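## 4. Corridors and the people who stand in them

Of all the parts of an office building, the corridor gets the least thought and the most complaints. Architects draw it last. Tenants measure it first, having been told they are paying for it. Between these two events it acquires a carpet, a fire notice and a reputation.

Our interest is in what people do there when they are supposed to be going somewhere else. Bainbridge's earlier notes on the Mellor building (unpublished, and in places unreadable) describe a habit she called "the half-stop": two people who meet in passing, slow down without quite halting, and carry on a conversation over their shoulders until one of them reaches a door. We have kept the term, having failed to think of a better one.
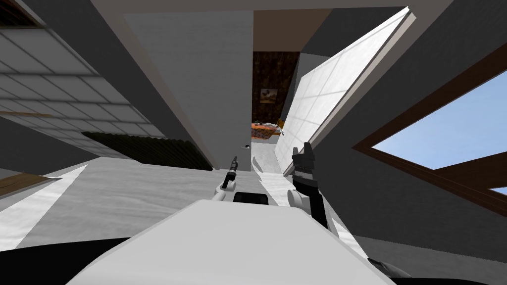 The half-stop is easy to recognise and awkward to define. For the coding we treated any exchange of more than 3 seconds as a half-stop if at least one party kept moving. This excludes the plain nod, which deserves a paper of its own and will not be getting one from us. In all, 200 exchanges were coded by hand by Leanne Bainbridge during December, a month she now admits was badly chosen, as a good many of them concerned the office party.

### 4.1 Width and willingness

It is often said that wider corridors make for more talk. The firms sharing the building, Gremeo and Flovby, were both told so when they moved in, and both paid for the extra width. Our results offer them little comfort. In the widest stretches people passed each other at a distance that allowed them to pretend to be reading something. Talk was most common at the narrow points, where pretending was harder.
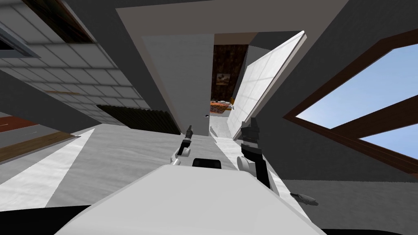

Doors mattered more than width. A door left open drew people into conversation whether or not they had business with whoever sat behind it, and a closed one with a light on had much the same effect, only quieter. Gremeo staff, who prop their doors as a matter of policy, had longer exchanges than Flovby staff, who do not - though Flovby staff were a good deal more punctual at meetings.

### 4.2 Surfaces

Hard finishes carry sound, and people know it. Several of those interviewed said they lowered their voices on bare floors and saved anything interesting for the carpet. 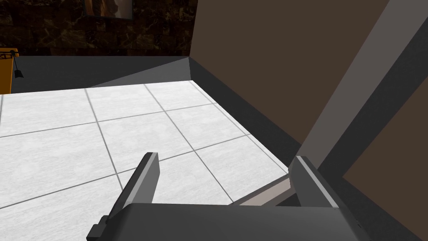
**Figure 3.** White tiled surface with dark gripper fingers in the foreground, simulated interior.

We had expected gossip to follow the carpet. It did, but so did everything else, including complaints about the carpet.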